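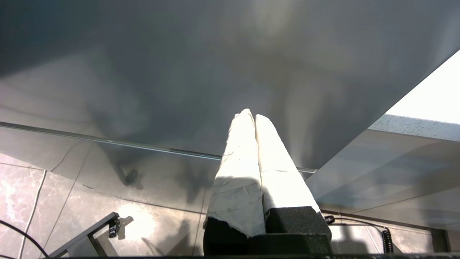

Cetex replied:
I would not paint it before you wash it two times. Gray paint on a flat surface takes every greasy finger and after one winter you have the same clouds again. Sugar soap, clean water, wait one day, then decide.

heltisberg127 wrote:
Disagree with Cetex. I washed mine in April, the underside also, and the blotches stayed exactly where they were. In my case it was uneven paint from the factory. A matte finish shows this much more than a glossy one.

Cetex replied:
Which soap did you use? With dish soap it leaves a film, and the film looks like a stain.

heltisberg127 wrote:
Dish soap, yes. But I rinsed well — my arms can confirm it.

Wesik (topic starter), February 12, 2019:
Thank you both. The darker smudges are on the left, and there is one lighter hazy place that I first took for dust. My question is also about the silver trim along the edge. Should I remove it before painting, or is masking tape enough? I have sandpaper 200 and 300 at home.

Thái replied:
Tape is enough if you press it down with a spoon and pull it off while the paint is still soft. I never remove a trim, it does not go back straight.

Cetex replied:
I always remove it. Under the tape you get a small step of paint, and on a long straight edge the eye goes directly there.

Thái replied:
Then we will not agree on this :) Use the 300, please, the 200 is too rough for matte.

Wesik wrote:
Ok, first I wash, with sugar soap. The trim I leave on for now.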